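## Check the workspace before you start a two-arm run

These steps are for the people who operate the Brinel stations at Grarkance. They come from the second edition of our house rules, dated 31 Jul 2018. Please do them in the same order each time.

1. Put both arms in hold mode and wait until they stop fully.
2. Look at the floor between the two grippers. It must be clear of tools, screws and tape.
3. Bring the fingers down to the start height, tips pointing down.
4. Follow every cable with your eyes, from the gripper to the place where it leaves the work area. A cable may cross the front, but it must never lie under a finger.
5. Write the station number and your initials in the log.

Step 4 is the one people skip. In May we went through 177 log pages, and on 4 of them the cable check was missing — all from the late shift.

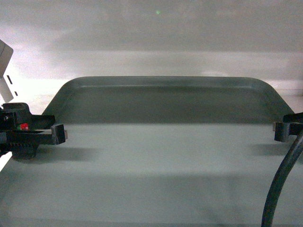 If you find a cable too close to a finger, do not pull it by hand while the arm has power. Press stop first, then move the cable, then start again from step 1. It takes more time, but the rule has no exception, also not for short tests.

Indicator lights are not a part of this check. Their colors have different meanings on the Brinel and the Schouten grippers, so please read the card for your own station.

Keep the log pages for 291 days. After this they go to the archive in Brirkden.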